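Potby 家庭用台所用語コーパス データカード
版 1.4

概要
Potby は、台所用品と調理家電に関する日本語の短文を集め、用語の表記ゆれを注記したテキストコーパスである。文書数は477、うち145は取扱説明書に準じた文体、残りは掲示板風の投稿と家事メモからなる。収録対象はテキストのみで、編集は Provmont、形態素の確認は Vasiliu 作業班が担当した。

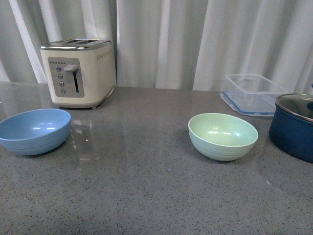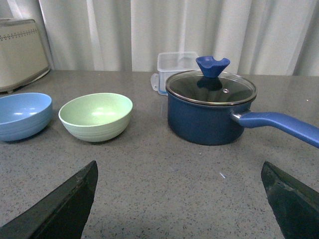 台所の天板と器類

収録の範囲
対象語は、鍋、ボウル、保存容器、トースターなど、一般家庭の台所に置かれる物の名称とその部位名である。業務用厨房機器、食材名、料理名は見出し語に含めない。ただし「卵焼き器」のように料理名を内包する器具名は採録した。
文体の区分は次の三つ。
manual:取扱説明書に準じた文体。敬体、命令を避けた指示文が多い。
forum:掲示板風の投稿。常体と敬体が混在する。
memo:家事メモ。体言止めと助詞の省略が多い。

ファイル構成
docs/ 本文。1文書1ファイル、UTF-8、改行は LF。
labels/ 注記。タブ区切り、本文と同じ基幹名。
lexicon.tsv 見出し語と異表記の対応表。見出し語数は300。
split.tsv 学習用と評価用の割り当て。
CHANGES 変更履歴。
本文ファイルの末尾には改行を一つ置く。空行は段落の区切りとして扱う。

注記の形式
labels/ の各行は、開始位置、終了位置、表層形、見出し語、種別の5列である。位置は文字単位で0から数え、終了位置の文字は含まない。サロゲートペアは1文字として扱う。改行も1文字に数える。
種別は次のとおり。
V1 仮名と漢字の交替(なべ/鍋)
V2 長音符の有無(トースター/トースタ)
V3 略称(レンジ/電子レンジ)
V4 送り仮名の差(取っ手/取手)
V0 見出し語と同形
一つの範囲に複数の種別が該当する場合は、番号の小さいほうを採る。V0 は他の種別と併用しない。
「ふた」「フタ」「蓋」は見出し語「蓋」にまとめ、いずれも位置情報を残した。「ガラスぶた」のような連濁形は複合語として別に立てている。「ボール」は、文脈から調理用の器と判断できる場合に限り「ボウル」に対応づけた。判断できない例には見出し語の欄に UNK を入れてある。

作成手順
文書はすべて本コーパスのために書き下ろした。書き手には主題と文体区分だけを指定し、表記の統一は求めていない。注記は二名が独立に行い、不一致は第三者が裁定した。裁定前の注記は公開していない。
自動処理は全角英数字の半角化と行末空白の除去に限る。半角片仮名はそのまま残した。形態素解析の結果は注記者への提示に用いたが、配布物には含まれない。

分割
評価用は32文書で、三つの文体区分のすべてから取った。同じ書き手の文書が両方に入らないよう割り当てている。評価用の文書を辞書の拡張に使った場合は、結果の報告時にその旨を明記すること。

既知の問題
memo 区分では助詞の省略により、複合語か語の並列かを決められない箇所がある。「鍋ふた」は暫定的に複合語とした。
forum 区分の一部に、器具の方言名が見出し語なしで残っている。該当箇所は UNK である。
V4 の基準は版 1.2 で変更した。それ以前の版で得た種別ごとの数値とは比較できない。
lexicon.tsv の並びは読みの五十音順だが、長音符は直前の母音に読み替えている。単純な文字コード順で並べ直すと、差分の確認が難しくなる。

用途
表記正規化、用語抽出、検索の同義語展開の評価を想定している。調理手順の理解や安全指示の判定には向かない。manual 区分の文章は実在の製品の説明書ではなく、機器の操作の根拠にはならない。

検証
付属の検査ツール Jevon は、位置の範囲外参照、表層形と本文の不一致、未登録の見出し語を検出する。エラーがなければ終了コード0を返す。UNK は警告扱いで、終了コードに影響しない。

更新
改訂は毎年7月に行う。注記の誤りを報告する際は、基幹名、開始位置、提案する見出し語を添えること。本文中の誤字は表記ゆれの資料として残しており、修正の対象としない。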